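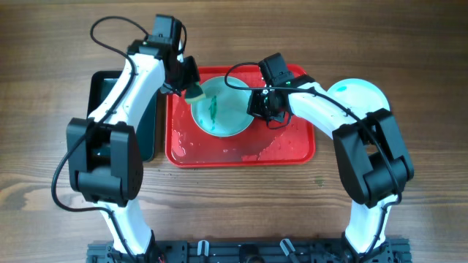

*Bowl on a red tray, green residue on the inner surface.*

# Zultell: hand dishwashing water log

Zultell is a table of meter readings from kitchen sinks in the town of Vilham. Each row covers one session of washing dishes by hand. The table has 525 rows from 11 households and is meant for work on hot water demand and sink habits.

Maintainers: Darren Naylor, Thịnh Vương

## Files

- `sessions.csv`: one row per session
- `households.csv`: one row per household
- `meters.csv`: calibration offset for each meter
- `CHANGES.md`: edits to published rows

All files are UTF-8 with comma separators. Empty cells mean the value was not recorded. Zero means zero.

## Columns in `sessions.csv`

| Column | Type | Notes |
|---|---|---|
| `session_id` | integer | Not reused after deletion |
| `house_id` | string | Joins to `households.csv` |
| `start_local` | string | HH:MM, 24-hour |
| `cold_ml` | integer | Cold line volume |
| `hot_ml` | integer | Hot line volume |
| `method` | string | `basin`, `running`, `mixed` |
| `soil` | integer | 0 to 3, reported by the household |

Volumes are in milliliters. Divide by 1000 for liters. Early exports used liters in `hot_ml` for two houses; this was fixed in the April release, and older copies should be discarded.

## Method codes

`basin` means the dishes were washed in standing water, in a sink or a separate vessel. `running` means the tap stayed open for most of the wash. `mixed` is a basin wash followed by a rinse under the tap.
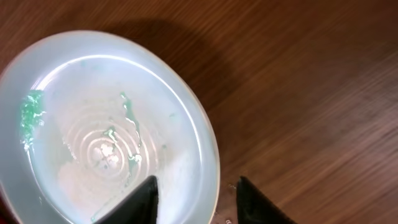
*Translucent plastic bowl, seen from almost directly overhead.*

A basin filled from a kettle does not register on the hot line. Households were asked to enter kettle water in `notes`, but compliance was uneven. Treat `hot_ml` as a lower bound for `basin` rows.

## Soil score

The score applies to the dirtiest item in the load:

- 0: no visible residue
- 1: thin film or a few crumbs
- 2: residue that wipes off
- 3: residue that needs scrubbing or soaking

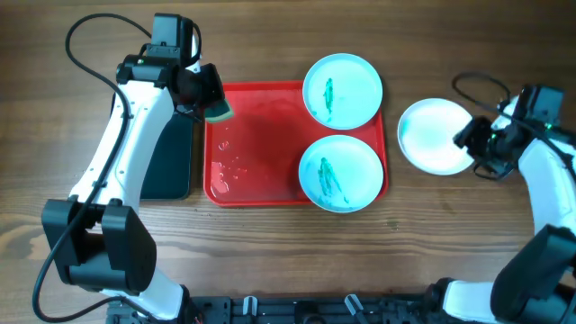 Scores were not checked by a second person. House `h07` entered 2 for every session and should be dropped from any analysis that uses this column.

## Known problems

- The Prameck meters do not log flows under 100 ml. Short rinses are missing.
- Sessions that cross midnight keep the start time only.
- Filling a pan for cooking was sometimes logged as a session. Rows with a blank `method` are the likely cases.

## Loading

```
import pandas as pd
s = pd.read_csv("sessions.csv", dtype={"house_id": str})
s["total_l"] = (s.cold_ml + s.hot_ml) / 1000
```

## License

CC BY 4.0. Report errors in the issue tracker and include the `session_id`.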